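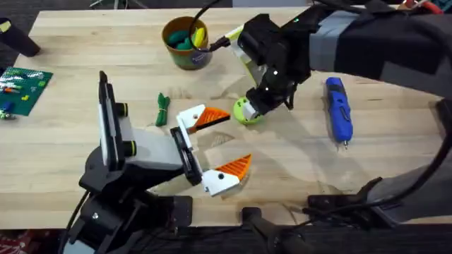

The green ball, the cup and a good deal of butcher block.

The Table, Mostly: A Small Gallery

Elmarie Joubert has wanted a page about the table for a while now, and since she is the one who found it, she gets her page. It came out of the old canteen at Drella, where it had served 10 years of lunches, and it took four of us and one bad word from Karabo to get it up the stairs. The top is butcher block, pale, with the grain showing nicely. It has been oiled twice. Sipho Fourie did the second coat and would like this known.

What lives on the table changes by the day. The ball is lime green with little dark dots, and it goes wherever it likes unless something has hold of it. The cup has an olive-brown and orange rim and a blue-and-white label on the side, and it holds the produce – soft green things and a yellow one sticking out of the top. We call it the salad. Ehsan Vahidi says a salad needs dressing, and he has been asked to stop saying so.

Table rules, such as they are: no coffee, no elbows, no writing on the wood. Dragica Stojanovska typed them up in February and taped them to the door, where they have been read by everyone on the way out. The coffee rule lasted until lunch. There is a ring near one corner to mark the occasion, and Karabo has offered to sand it out every week since.

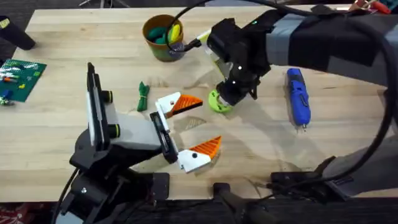 People ask why we don't get something newer. We did look. Heiskanen sells a very handsome white one for 2,733 dollars, legs extra, and Lirneo had a folding model at 889 that wobbled when Elmarie leaned on it in the showroom. She leaned on it again to be fair to it. Ours does not wobble, or it wobbles only on the side by the window, and there is a folded bus timetable for that.

The small stuff is supposed to go back in the blue bin at the end of the day. Some of it does. If you are missing a roll of tape, please look on the table before ordering more – Sipho has ordered tape 2 times this month and we are set for years.

More pictures when the third coat goes on. Sipho has already bought the oil.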